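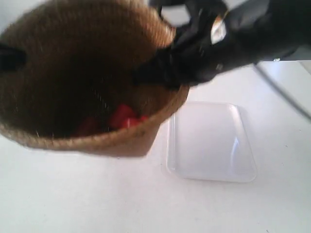
Fig. 1. Gripper closed on the rim of a woven basket, tray alongside.

Handling Work and the Rules That Claim to Cover It
Course notes, unit 8
Theda Oltmanns

Read these before the March session. They replace the old handout, which was mostly a list of clause numbers and which I no longer believe helped anyone.

1. What a rule is for

Most of you arrive from industry placements where "we follow the standard" ends the conversation. In this unit it starts one. When somebody says a cell is compliant, ask which document, which edition, and which part of the job was looked at. At the Pawlak site in Erkau I was once handed a binder of 371 pages. Most of it concerned the fence. The part about what the arm does to the thing it picks up ran to one paragraph, and that paragraph told the reader to consult the supplier.

I'm not against fences. People get hurt by arms, and the rules on guarding, stopping and restarting were paid for by injuries. Learn them from Lech Górecki's half of the course and take them seriously. My complaint is with the other pile: the good practice guides, checklists and in-house codes that cover grasping, placing and task records. Many of these were written by people with a rigid metal part in mind, and it shows.

2. Contact rules and soft objects

Look at Fig. 1 again with a typical contact rule beside it. The one I use in class comes from the Brultuvden house code:

"The gripper shall contact the workpiece only at designated grasp surfaces."

Fine for a machined block. On a basket the rim is the obvious place to hold, and one finger dips inside the opening. Is the inside of the rim a designated surface? Who designated it? The fiber is fuzzy and has loose ends, so where does the surface begin? You can write "rim" in the task sheet and feel you have complied, but you've said nothing about how hard, how deep, or at what angle.

Then there's the load. The basket in Fig. 1 has red objects in the bottom. A rule that limits tilt for an empty container may be useless for one with things in it, and plenty of task sheets don't record which they mean. Krystyna Kwiatkowska's name is sometimes put on the rule "treat every container as full"; the author was Krystyna Kwiatkowski, and what she wrote was narrower. She wanted the contents stated before the grip is approved. I think she was right, and I think the short version does harm, as it lets people skip the looking.

3. Start and end states

A task sheet should say where things are at the start and what counts as finished. Everybody agrees with this, and then they write "basket on tray."

Try it against the picture below. Does the whole base have to be on the tray? May the basket stand toward one side? Does the gripper have to be clear of the rim before the task is called done, and if so, by how much? Two honest people marking the same run will split on every one of these. Kári Kirkegaard had 13 students mark the same clip from the Leluvbridge lab, using a sheet that had passed review. Only 5 called it finished. The sheet had a signature on it the whole time.
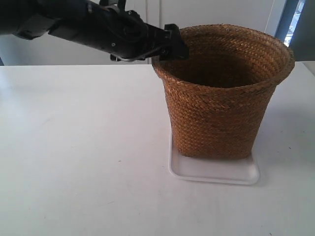 4. Clearance

The usual phrase is "adequate clearance shall be maintained." I would strike the word "adequate" from every document in this field if I had the power. In the second picture the gripper tips are right at the rim, slightly overlapping the weave. From a still you can't tell an approach from a retreat, and a rule that gives one clearance for both has a problem. Approach has to end in contact, or near it. Retreat doesn't. They need separate lines.

Bronisława Bednarek disagrees with me here. Her view is that separate lines double the paperwork and operators stop reading at the second one. She has run more cells than I have, so weigh that. I still want the two lines, and would happily give up the cover page to get them.

5. How to read a guide you've been given

Find the verbs first. "Shall" binds, "should" advises, and "may" gives permission. Some guides mix them within a single clause, and you should mark each place where that happens.

Underline anything that can't be checked by a person standing at the table: "suitable," "appropriate," "as required," "where practical."

Ask what object the writer had in mind. If the guide works only for stiff, regular parts, say so in the margin and say what breaks.

Look for who signs, and whether that person ever has to watch the task.

Check what it says about stopping midway. A half-finished placement is a real state and most guides pretend it doesn't exist.

6. For the session

Bring one page. Take the Brultuvden contact rule and rewrite it so that it could be applied to a woven container on a tray, with the contents stated. No word from the underline list in section 5. Give separate limits for approach and retreat, and mark any value you guessed with a G – I'll be asking about those first.

Pages that only quote a standard will be returned unmarked.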